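Brick sorters get their arm moving at Drorndale

4 Dec 2021

I dropped in on the robotics club at Drorndale again last night, and I'm glad I did, because they've finally got their sorting project going! The last time I wrote about them was in August, when all they had was a lot of wiring and a rota for making tea.

The task sounds easy enough. Toy bricks go into a tray, one colour per compartment, and the arm has to do the picking up. Tamás Szénási, who looks after the code, told me the standard bricks were fine within a week or so – it's the odd shapes that eat up the evenings. Arches, bends, flat tiles, anything that doesn't have two nice straight sides to squeeze.

They've done 115 practice runs so far, and Eckhard Rieger has written up every one of them in a green notebook (I had a flick through, and his handwriting is dreadful). I stood and watched for ages while the blue and orange ones were being done, with a tile and an upside-down brick still out on the table.
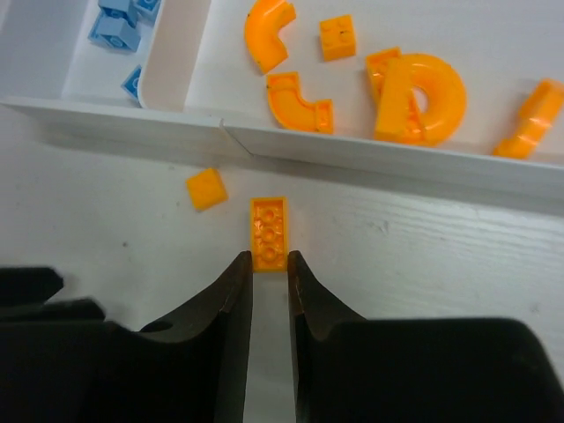 What's next

The club is off to the Bradeck schools and clubs day, where 19 teams are entered and each gets 2 goes at the tray. They'd love a few more members before then, and you don't need to know any programming. Just turn up and ask for Eckhard.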